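I've got a bee in my bonnet about support acts, so bear with me. I went to see Trikura in January, doors at seven, and I was in by ten past because Stimness were on first and I'd had their EP on repeat for weeks. The room holds 200. When they started there were maybe thirty of us, standing well back as if the stage might bite, and they played like it was a stadium!

By the time Trikura came on you couldn't lift your elbows. 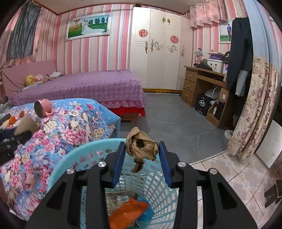

I do understand it, I really do. People have work, buses, babysitters, and a ticket already costs more than it should. But half those people will be telling their mates in 2 years that they saw Stimness right at the start, and they didn't — they were in the pub over the road. The singer switches to an old drum machine halfway through the set and the whole thing goes from dreamy to properly heavy, and I was grinning like a fool.

Venues could help. Print the stage times on the ticket, for a start, and stop leaving the house lights up for the first band. Put the merch table somewhere you can reach it before the headliner too, while people still have money in their pockets.

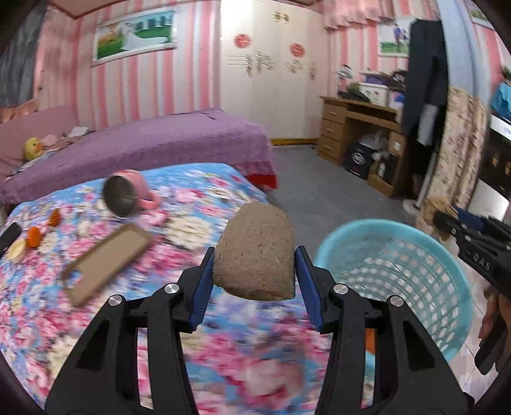

Berenice Chávez thinks I'm being soft on the bands. Her view is that plenty of openers play far too long and too loud, and that four songs done well would bring people in early more than any lighting change. Fair enough, but I'd have taken eight from Stimness and I'd still have wanted the one with the drum machine again.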